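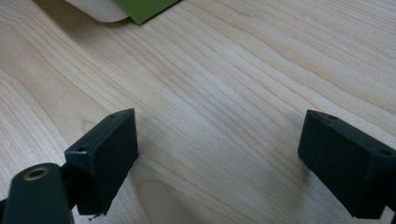

Tassanee Phromma wrote to ask why the second coat of Nadurix hardwax oil stays tacky when the first one dried overnight. Her question comes up more than any other, so it goes first.

Why is my second coat still tacky after 24 hours?
Too much oil was left on the surface. The first coat soaks into bare wood. The second has very little to soak into, and any excess cures as a soft film. Wipe the surface with a clean cotton cloth and mineral spirits, let it stand overnight, and buff with a white pad. If the film has already skinned over, sand it back with 180 grit and recoat.

How much does a can cover?
One liter covers 500 square feet on the first coat and up to 1,000 on the second, on closed-grain wood sanded to 150 grit. Ash and oak take more. End grain takes much more and should be figured separately.

What grit should I stop at?
150 for floors, 180 for tabletops. Above 220 the surface is burnished and the oil does not penetrate evenly. Do not skip more than one grit in the sequence. Scratches left by 80 grit are hard to see on pale wood until the oil is on.

Will it change the color?
Clear oil darkens and warms all species to some degree. To keep a light wood close to its raw color, use Nadurix Pale for the first coat and Clear for the second. Two coats of Pale can look chalky in the pores. Test on an offcut from the same batch of lumber.

Can I put it over an old finish?
Over oil or hardwax oil, yes, after cleaning and a light sanding. Over varnish, lacquer or polyurethane, no. Strip to bare wood first.

What is the difference between Hallia and Fideo?
Hallia is a soap for routine cleaning. Fideo is a maintenance oil for surfaces that have gone dull. Mix Hallia at 100 milliliters to five liters of warm water. Fideo is used undiluted, in a very thin coat.

When can the table be used?
Light use after two days at room temperature. Keep water, hot dishes and tablecloths off it for seven days. Cure time is longer in cold or damp rooms.

How do I dispose of the rags?
Oily rags can self-heat and catch fire. Soak them in water and seal them in a metal container, or lay them flat outdoors until stiff. Do not leave them in a pile or in a trash bag.

Is the old Naqvi thinner still compatible?
It is, up to five percent by volume, first coat only. It was dropped from the price list in March.

Page last revised Wed 4 December.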